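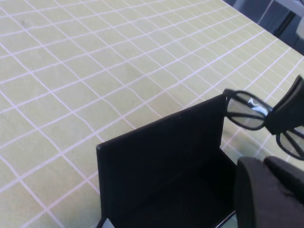
How to get the creases out of a checked tablecloth

By Anahera Costigan
Print this page | E-mail this page

A checked cloth shows every wrinkle, as the lines bend wherever the fabric isn't lying flat. You can put most of it right without taking the cloth off the table.

1. Clear the table, or move everything to one end. Heavy things such as boxes and fruit bowls pin the cloth down and pull it out of line.

2. Pick one printed line and set it along the long edge of the table. Check the overhang at both ends. Mine is 40 cm on each side.

3. Smooth from the middle outwards with flat hands. Don't drag from the corners, or the lines will bow.

4. For creases that stay put, fill a spray bottle with 500 ml of water and mist lightly. Smooth again and leave it until dry. Overnight is best.

5. If there are still fold marks, take the cloth off and iron it on the back, on the setting given on the label. Plastic-coated cloths should not be ironed. Hang those over a door for a day.

Dab small smudges with a little washing-up liquid on a damp cloth before you iron. Heat can set a stain.

Store the cloth rolled on a cardboard tube. Rhys Cosgrove wrote in to say a length of drainpipe works too, if you wash it first.

1,808 shares | 40 comments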